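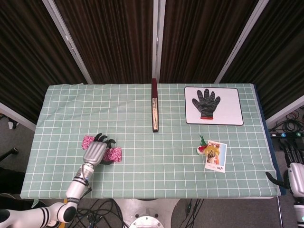 # Estorska hand kit: is it worth paying extra for the fingered version?

**millpond_bench**

We run a small gift and novelty packing shop in Bonstead and we've been quoted on a two-arm setup from Giltero. The arms are settled. What I can't decide is the hands. The plain two-jaw gripper is $778 a side and the Estorska multi-fingered hand is $1370 a side. Our stock is mixed: flat boxes, knitted goods, postcards, small toys. Has anyone used the fingered hands on that sort of thing? Setup is in July, so I have a little time.

---

**parcelgrey**

We've had a pair for more than 3 months. They're good on soft things and slow on flat things. A box lying flat gives the fingers very little side to hold, so check the approach angle before you blame the hand. The colour of your table cover matters too – ask Giltero what they recommend for the camera you're getting.
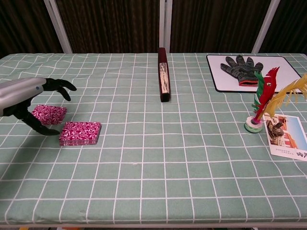
*Photo: Giltero demo bench*

The two swirl-patterned boxes near the hand are the kind of item I mean. The glove on the white board would worry me less. I'd try postcards in person before signing anything, as ours need a raised edge or a tray with a cut-out. Cable routing took us a full afternoon.

---

**tenpin88**

Never used Estorska. We have the Kelmendi grippers and they're fine for boxes, no good for fabric.

---

**routerbit**

Ask if they'll do one of each. Our dealer did, and we swapped the second one later for the price difference plus freight.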